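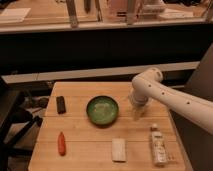
Photo credit: Eduard Skála, Koletti workspace

4.2 Hesitation before the first grasp

The policies compared in Section 3 differ less in where they put things than in how long they take to make up their minds. Earlier drafts scored only task success, a generous measure, as it awards full marks to an arm that dithers until the last permitted step and then lunges. We therefore report dwell, defined as the number of control steps between the end of the approach motion and the first committed descent of the gripper. Each episode was capped at 1000 steps. Pretura was given 577 episodes, as was the Ban baseline, with identical starting layouts and instructions.

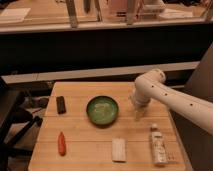 Figure 2. Workspace with the gripper hovering to the right of the green bowl.

A descent counts as committed when wrist height decreases monotonically until the fingers begin to close. Two annotators labelled a subset by hand to check the rule. Their disagreements were confined to what one of them called "bobbing", a behaviour for which the literature offers no better term and which we have kept out of the equations.
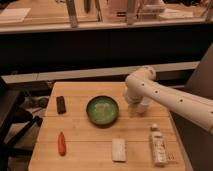

Dwell turned out to depend strongly on the wording of the instruction. When the target was named by category alone ("pick up the food"), Ban's median dwell was 199 steps; naming the colour as well shortened it considerably. The layout gives the policy some excuse. The dark block looks a bit like a chocolate bar and the red-orange object could pass for a carrot or a chili pepper, so a request for food has more than one defensible answer. A person would ask which was meant. Ban parks its open question above the planks, beside the bowl, with nothing in the gripper, and consults its action distribution again.

Pretura was trained with an additional penalty on reversals of vertical velocity, which discourages this kind of deliberation without telling the arm what to want. 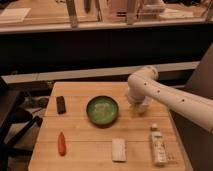 The penalty is not free. With a large weight, the policy descends promptly and with great confidence on the wrong object, a failure familiar from other fields. The weight used in all reported runs was chosen on held-out layouts by Si-woo Ko before the test episodes were collected, and we resisted the temptation to revisit it in April, when the results were in and a slightly smaller value would have flattered us.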